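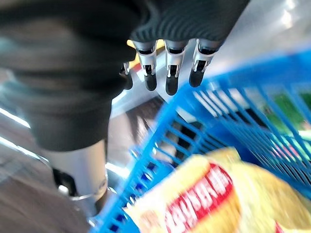
The Quiet Side of Brulville Canyon

The road to Brulville stops at a wooden gate, and after it you must walk. I came there in October, when the cottonwoods along the creek were already yellow and the nights had become cold enough to freeze the water in my bottle. The trail follows Clallent Creek for two days, up to a wide basin under the Antoniuk Ridge. Few people go farther than the first waterfall.

I was born in a flat country, and for me a canyon is still a strange thing. In the morning the sun touches only the highest rocks, red and then orange, and you wait for it a long time with your hands around a cup. In the afternoon it leaves again before you are ready. Between these two moments you have perhaps the best walking I know in the West.

The creek must be crossed many times. The water was low, at the knee in the deepest place, but in spring it is a different river and the rangers advise against the trip. I kept my old shoes on for every crossing and they were wet until the end. On the second day the walls open, the sand changes into grass, and there are elk. I heard them long before I saw one. The males were calling from both sides of the valley, a high and thin sound that I could not connect with such a big animal.

My camp was by Cornier Spring, where the water comes out from under a shelf of sandstone. It is the only sure water in the upper basin. Please put your tent at least 50 steps away from it, as the deer and the foxes need to drink too. I saw their tracks in the mud every morning, over my own from the evening.

At night there is no light from any town. The Milky Way stood above the ridge from one end to the other, and I lay outside in my sleeping bag until my face hurt from the cold. Then some clouds came from the west, and I went into the tent and slept.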